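Galanis Jistness 61 tripod head review

Galanis has been making quick-release plates and clamps for a long time, and the Jistness 61 is its first full-size ball head. The number is the diameter of the base in millimeters. It sits in the middle of the company's range on price, and it comes in black only, with one plate and a hex key in the box.

I bought mine in January and have used it since then on a Veltska travel tripod and on an older, heavier set of legs in the studio. Most of that time it has held a full-frame body with either a 70-200mm zoom or a 35mm prime.

Build and controls

The head is machined aluminum with a matte finish that hides scratches fairly well. Mine has picked up a few bright spots around the base where it rubs against the tripod collar in the bag. The ball moves smoothly and has no sticky points that I can find. There are two main knobs, one for the ball and one for the panning base, and a small friction dial set into the ball knob.

The ball knob is large, with deep rubber ridges, and can be worked in winter gloves. The panning knob is too small. It sits close to the drop notch, and when the camera is tipped into portrait position the lens foot gets in the way of turning it. I now set the pan first and tip the camera second, which works but took some getting used to.

The friction dial has no numbers or marks. You turn it until the camera stops flopping and leave it there. If you swap between a light lens and a heavy one during the day you will be guessing each time.

Holding power

With the 70-200mm at its long end, there is a small amount of droop after the knob is locked. The composition shifts down slightly, enough to notice on a tight crop of a distant roofline. It's less than I got from my old Zesia head and more than I would like at this price. With the 35mm prime I see no movement at all.

Long exposures came out sharp as long as the center column was down. I shot a series of four-minute frames of a harbor wall in a steady wind, and the only soft ones were those where I had raised the column, so I put that down to the legs.

The panning base is stiff when cold. On a frosty morning it moved in small jumps for the first few turns, then loosened up. For stitched panoramas this matters little, but for video it would be a problem. I would not buy this head for video anyway. The base has degree marks every five degrees, printed in white, and they have started to wear on the side that faces me.

Clamp and plate

The clamp is a screw type that takes the usual dovetail plates. My own L-bracket fit without trouble. The supplied plate is short and has only a thin strip of rubber on top, so it twists under a heavy lens unless you tighten it hard with the key. There is a bubble level in the clamp, and it's hidden by the camera as soon as the camera is on.

Galanis sells a lever clamp as an extra. I have not tried it.

Who should buy it

If you mostly use small primes or a standard zoom, the Jistness 61 will do the job and should last. Owners of long lenses would be better off saving for a larger head. I am keeping mine on the travel legs and have gone back to a gimbal for the telephoto.

Good: smooth ball, large main knob, fits common plates
Bad: slight droop with long lenses, small panning knob, poor supplied plate

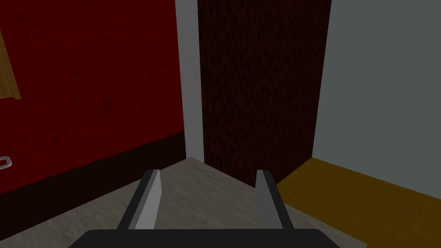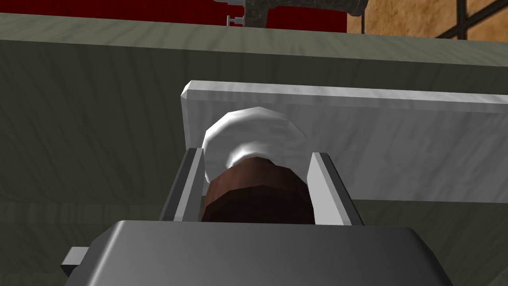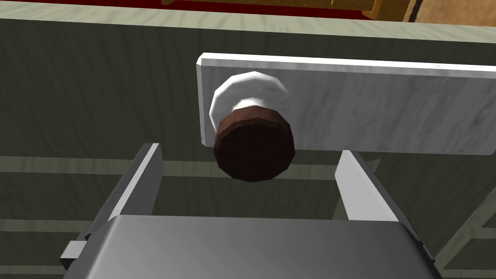
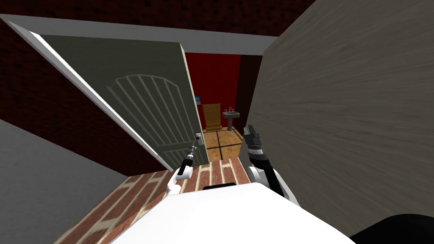 Reto Marti: I have had the same head for two winters and the stiff panning base did get better after I cleaned out the old grease. The droop never went away. I aim a little high with my 100-400mm and let it settle, and that is good enough for birds on a post. Agree about the plate, mine went in a drawer the first week.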